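Ladan Mousavi has been repairing and sorting play food for 12 years. She started with one box from a closed nursery and now keeps over 60 sets on the shelves at Plirkis, the toy library she runs with Pouran Amini in two rooms above a shoe repairer's.

"People think a toy library is all puzzles and ride-on cars," she says. "What goes out most is the kitchen things. Plates, fruit, pans. We can't keep fruit in."

Members pay a yearly fee and may borrow three items at a time. A set of play food counts as one item, whatever is in the bag. Each bag has a card with a list of the contents, written by Amini, and the card is checked when the bag comes back.

"The strawberries go missing first," says Amini. "They are small and they are red, so children put them in pockets. The bread always comes home."

Mousavi prefers fruit with a bit of shine to it and a leaf that is moulded on properly. She has given up on felt, which she found hard to clean between loans. Most of the stock is now plastic, washed in a bowl of warm soapy water and left overnight on a rack.

"I don't mind what the fruit looks like as long as a child can say what it is," she says. "We had a pear that everyone called a light bulb. It went in the light bulb bag in the end, with the torch."

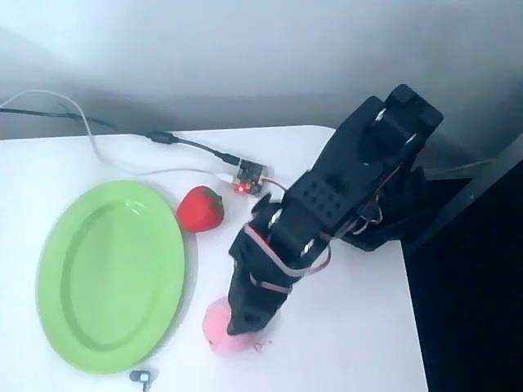

Plates and fruit

Plates are the other half of the job. Mousavi likes a plate with a raised rim, because a round fruit rolls straight off a flat one and the game stops while somebody crawls under the table. Oval ones are her favourite. She bought 15 in May from a school supplier called Cestumard, and has had two back cracked.

"Green is good under red fruit," she says. "A little one can see what they are reaching for. I wouldn't go further than that. Children will eat a pretend dinner off a book."

Amini thinks the sets have become too large. The biggest, known as the Orozco bag after the family that gave it, has 72 pieces and takes most of a morning to check. She would like to split it into four. Mousavi would rather leave it whole for parties.

"We've been having that conversation for two years," says Amini. "She'll give in when it's her turn to do the card."

The next sorting day is 27th January, from ten until one. Donations of play food are welcome, provided nothing is chewed through. Wooden fruit with cut halves is wanted in particular, as are small plates and cups. The library has enough pizza.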